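November
Snežana Perić, Skudville

Progress report to the Fovberg Fund: suturing practice at the Skudville skills room

We are now in the second term of the grant. Attendance has held up, with 30 trainees signed on and 9 on the waiting list for spring. Two evening sessions were lost in October when the cold store failed. Both have been rebooked.

Spending is in line with the plan. Tissue comes from Karagiannis, who deliver on the morning of each session and take the waste away afterwards. We have used 55 blocks so far. The extra 500 you agreed in the summer went on needle holders and forceps, as several of the old pairs no longer closed properly. Flallen has quoted for new lamps and we will send the figures when we have them in writing.

Interrupted stitches remain the main subject this term. Trainees work on a short horizontal cut and tie and trim each stitch before starting the next. At the stage where the left-hand knot has been cut and the second stitch is still on its long thread, tutors look at the length of the tails and at how the edges meet between the two. They also check that the curved needle has been put down clear of the cut, up past the pale band in the tissue. Marking sheets now have a line for each of these. Running stitches will start after the break.

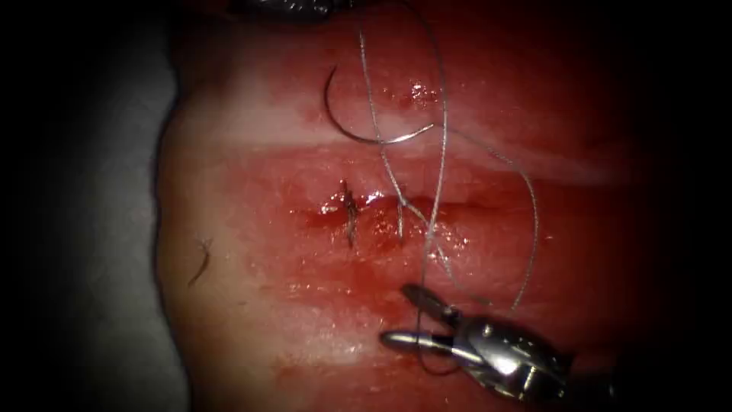
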